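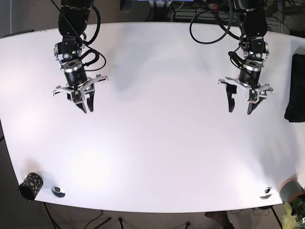
Both grippers open over the bench, cup test. The cup is the dotted one at lower left.

How to compare two grippers without fooling yourself

Most gripper comparisons I read are worthless. Somebody mounts a new set of fingers, picks up a foam block ten times, films the good ones and declares a winner. I have done it myself, with the Stuva fingers back in February, and I had to take the page down. This is the procedure I use now. It's dull and it takes most of a day.

Before you start

You need 2 arms of the same model, or one arm and a lot of patience. Put gripper A on the left arm and gripper B on the right, run the whole set, then swap them and run it again. If your winner changes sides when the grippers do, you were measuring the arm.

Check the cables before anything else. A loop that hangs free at the home pose can go tight with the wrist turned, and a tight cable pulls on the tool. Move each wrist through its full range by hand and watch the slack. I lost 23 trials to this and blamed the Nitano controller for every one of them.

Step 1. Zero the fingers

Close each gripper fully and set that as zero. Open it, close it again, and read the value. If it doesn't come back to the same number, stop and tighten the finger screws. Vendors quote repeatability for the drive. They don't quote it for a curved finger held on by your own screws.

Step 2. Fix the light

Glare on a white tabletop will wreck a camera-guided pick, and it moves during the day. Close the blinds or tape down some matte cloth. If you change the lighting halfway through, throw out the first half.

Step 3. Pick an awkward object

A small cup lying on its side is good. It rolls, the wall is thin at the rim, and pointed fingers can go inside it or around it. Decide which one counts before you run. Mark the start position on the table and put the cup back on the mark every time, mouth facing the same way.

Step 4. Run and write everything down

A trial is a success if the cup leaves the table, stays up for a slow count of five, and comes down where you told it to. A drop at four is a failure. Log the failures with a reason. My current sheet has 436 trials on it, and the reason column is the only part I reread.

Step 5. Swap and repeat

Re-zero after the swap. Yes, again.

What I don't trust yet

The Ukadness force readings. They drift, the manual says they don't, and I haven't found a setting that helps. I leave them out of the score until I can check them against a scale. I'd also ignore any cycle count on a box until you've seen the fingers at the end of it. One of mine had visible play at 2,318 closes.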